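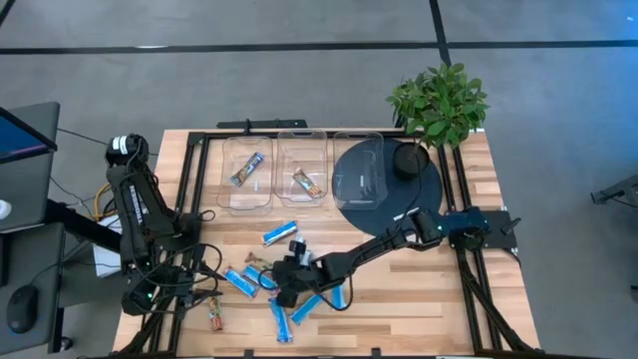
On the night of April 9 somebody broke the back window of my neighbour's car in Erngate and took a bag with her work papers. I called the police line and waited 15 minutes. They gave me a report number ending in 1384 and were very polite.

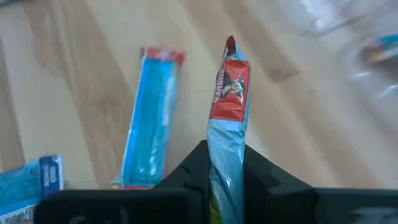

The officer came the next morning and asked if any house on our street has a camera. Mine has not. She told us the thieves look for anything left on a seat — even a snack bar in a shiny light-blue wrapper can catch the eye at night. Now I empty my car every evening, also the coins.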